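Small gray tile goes down at Furach Street wash house, cups and all

October 2021
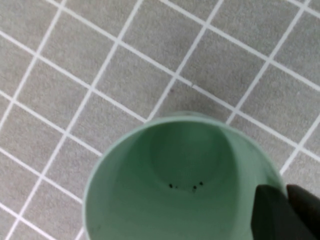
A mint-green plastic cup on the new gray floor tile.

The wash house on Furach Street has its floor back. 873 square feet of small gray tile, laid on the diagonal with white grout, and the doors open again to the public this month after nearly 129 days shut.

Anyone who used the old place will remember the sheet flooring. It curled up by the sinks, it held water under the seam, and in the end the town had it condemned along with the bench that sat on top of it. Work was meant to start in spring. It didnt – the first batch of tile came in the wrong size and had to go back.

The replacement is a speckled matte tile, a mix of lighter and darker flecks, picked from four samples that were left out on the counter at the library for people to walk on in their socks. Plenty did. Comments on the cards ran from "fine" to "looks like my school" to one long one on the subject of bath mats.

Efthymia Katsaros, who runs the wash house for the town, wanted it laid on the slant. The building is not square. The back wall runs off by the width of a hand from one end to the other, and straight rows would have shown it up the minute you walked in.

"You put a straight line next to a crooked wall and all you see is the wall," she said. "On the diagonal your eye gives up. I like that it gives up."

Slower to lay, though. More cuts along every edge, more waste, and the tile firm, Drovow, asked for another week and got it. Total for the floor came to $606 over the figure agreed at the start, most of it in cut tile and extra grout. The town paid it out of the repairs line.

White grout was the argument. Two letters to this page in the summer said it would be brown by Christmas. Katsaros says it has been sealed and will be sealed again next year, and that mopping is now done at closing and again at midday. Gray grout was on offer at the same price. She didn't want it.

"People want to see that its clean," she said. "Gray grout, you never know."

The plastic cups are back too. Regulars asked after them more than they asked about the floor. They are for rinsing – hair, feet, small children, paintbrushes if nobody is looking – and for years there was an odd lot of them along the sinks, yogurt tubs included. The tubs are gone. The new cups are plain mint green, from Piltari, the kitchen goods place by the bridge, which sold them to the wash house at cost. They go in the rack by the door when you're done. Please don't take them home. Several of the old ones turned up at a yard sale.

What else is new: hooks at a lower height for kids, a longer bench, one more drain at the low end of the room. The lights are the same lights. The hot tap on the far sink still takes a while to run hot and there is a card taped over it that says so.

Not done yet is the threshold at the side door. There's a metal strip on order that will cover the step between the new floor and the concrete outside. Until it comes the side door stays locked and everyone uses the front. Strollers and wheelchairs can get in at the front without a step.

Opening hours are as before, 7 a.m. to 8 p.m., closed an hour at midday for mopping. That hour is new so maybe not quite as before. Showers are still pay-at-the-desk, sinks are free. Bring your own towel. Soap is provided in the dispensers but runs out on busy afternoons.

Left over tile, a few boxes of it, is being kept in the storeroom for repairs. Katsaros has already had calls from people who would like some for a porch or a back hall. The answer is no for now. She may think again after the first winter, once it's clear how many crack.

The old bench top was saved and is leaning against the fence out back, free to whoever can carry it. It is heavier then it looks. Ring the desk first so they can unlock the gate.

Questions about the floor, the cups or the hours can go to the desk in person or by phone. There is no email at the wash house. Letters on grout can still come to us.

Recent items
Side streets near the bridge to be swept twice this month
Library counter hours change
Oh, the bakery on Mill Row, adds a second oven
Lost and found: umbrellas, one boot, a casserole lid
Bus shelter glass replaced

Get the local news in your inbox. Sign up for our weekly newsletter. You can unsubscribe at any time.

© 2021 All rights reserved | Contact us | Back to top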